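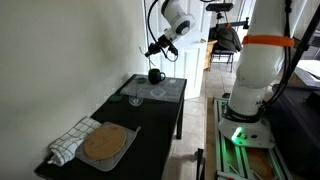
Grestell, mars

Deuxième jour d'essais et je suis encore sur un nuage ! Ce matin, j'ai remonté le préhenseur Utimau, celui à doigts courts, et repris le contrôleur à zéro. Hier, je l'avais réglé à 60 newtons, beaucoup trop pour de la vaisselle. À 18, il tient un verre sans le moindre crissement, et je n'en reviens toujours pas.

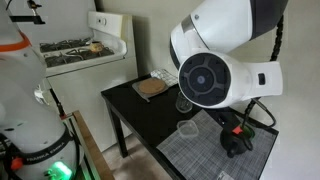 Côté logiciel, j'ai gardé Negussie pour la commande en impédance. Le bras cède quand il touche la table au lieu de forcer, c'est un bonheur à guider (et je dors mieux, vu le prix des doigts). Seul bémol, le câble : il tire un peu dès que le poignet tourne, il faudra que je revoie le passage.
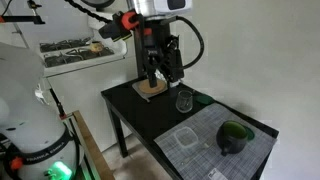
Le bras au-dessus du rond de liège.

La caméra de poignet m'a donné plus de mal. Les récipients transparents restent sa bête noire, elle voit le set de table au travers et hésite. Avec les réglages Tustetti, c'est nettement mieux, je compte quelque 106 essais enregistrés depuis hier, il va falloir dépouiller tout ça. La tasse, elle, est un régal : l'anse donne un repère bien net.

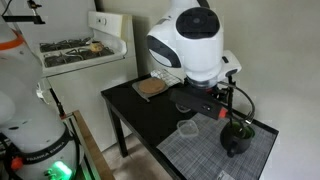 Pour demain

Reprendre la boîte en plastique avec les doigts longs, même force. Refaire l'étalonnage de la caméra avant de commencer. Et racheter des colliers pour ce fichu câble !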